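Association des locataires Clallilel
Compte rendu de la réunion de novembre

Présents : Ryota Honda, Hugo Lacroix, Geeta Pal, Ramil Fajardo. Excusé : Gilles Rolland.
Secrétaire de séance : Hugo Lacroix. Ouverture à 18 h 30.

1. Charges d'eau chaude

Le syndic Nodudine annonce une économie de 824 euros sur l'exercice, qu'il attribue aux nouveaux compteurs Sturnum. Hugo Lacroix relève que deux logements sont restés vides une partie de l'année et que le calcul n'en dit rien. Les relevés d'avant la pose n'ont toujours pas été transmis, malgré deux demandes. Le chiffre est noté au compte rendu, il n'est pas approuvé.
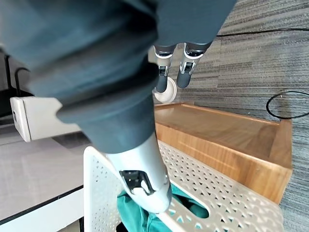

Geeta Pal trouve qu'on fait beaucoup d'honneur à ces 824 euros : la location des compteurs en coûte 1 048 par an, et elle aimerait qu'on lui explique où se trouve l'économie. Ryota Honda répond que la location était votée avant et qu'il faut comparer à contrat égal. Il est invité à produire ce contrat, que personne autour de la table n'a lu en entier. Il s'y engage pour la prochaine réunion.

2. Devis Öberg, isolation de la cage d'escalier

Montant : plus de 2 000 euros, hors peinture. Le devis promet un « confort acoustique sensible », sans mesure ni engagement écrit. Ramil Fajardo a appelé l'entreprise, qui lui a parlé de « retours très positifs » sans pouvoir citer un seul immeuble. Une seconde offre sera demandée. Geeta Pal doute que le bruit vienne de l'escalier ; elle penche pour les gaines et voudrait qu'on vérifie avant de payer quoi que ce soit.

3. Horaires des machines à laver

La proposition d'arrêter les lessives à 22 h est reprise pour la troisième fois. Hugo Lacroix demande qui la ferait respecter. Pas de réponse. Vote reporté.
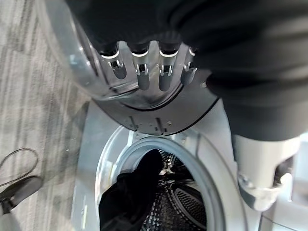 Point 3 : machine à chargement frontal, linge noir.

4. Divers

Le syndic propose un contrat d'entretien sur 6 ans. Durée jugée excessive, demander deux ans.
La lettre de Gilles Rolland sur les vélos sera lue à la prochaine réunion, en sa présence.

Séance levée à 20 h 10.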